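The Long Way to a Bare Floor

I didn't set out to give up my sofa. It went to my cousin in February, because she'd moved into a flat with nothing in it and I'd been threatening to get a new one for years, and then the new one was late. And later. By the time the shop rang to say it had arrived, I'd been sitting on the floor for 15 weeks and I told them, rather rudely, that I'd think about it.

My mother thinks I've gone peculiar. She came to stay and lasted one evening before asking, in a very small voice, whether there was a chair. (There was. I'm not a monster. I'd kept the two from the kitchen.) But my friend Bohdana Karpenko, who grew up in a house where everyone ate, read and argued at floor level, walked in, kicked off her shoes and was lying flat on her back before I'd got the kettle on. "Finally," she said, "somewhere to put my legs."

That's the thing I hadn't expected, how much people spread out! Put guests on a sofa and they sit in a row like they're waiting for a bus. Put them on cushions and somebody's always sprawled across the rug with a plate on their stomach, and they stay until midnight.
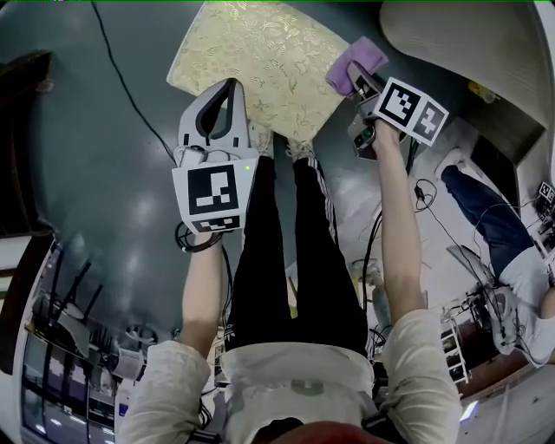
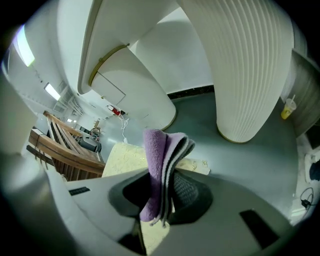
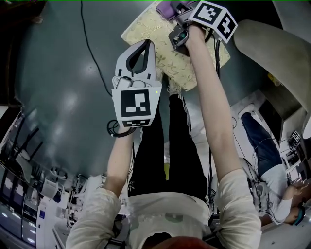 I should own up to the knees, though. For the first month mine clicked like a box of dominoes every time the doorbell went. I started going to a stretching class above the bakery in Geltley, Tuesday evenings, which mostly taught me that I'm the stiffest person in Geltley. It did help. I can get up now with a mug in my hand, and I do it in front of visitors more often than I need to.

Then there's the dust. You get very well acquainted with your skirting boards down there, and with whatever rolled under the radiator in another decade. I sweep far more than I ever did, and I've become a terrible bore about draughts.

Cushions matter more than you'd think. My first lot were too soft and went flat as pancakes. The ones I've got now came from Chmielewska, a little shop by the station, and they're stuffed so firmly that you could stand a lamp on them. I bought 6, and I've been eyeing up a bolster.

As for the new sofa, it's still in the warehouse. They rang again last week and I let it go to voicemail.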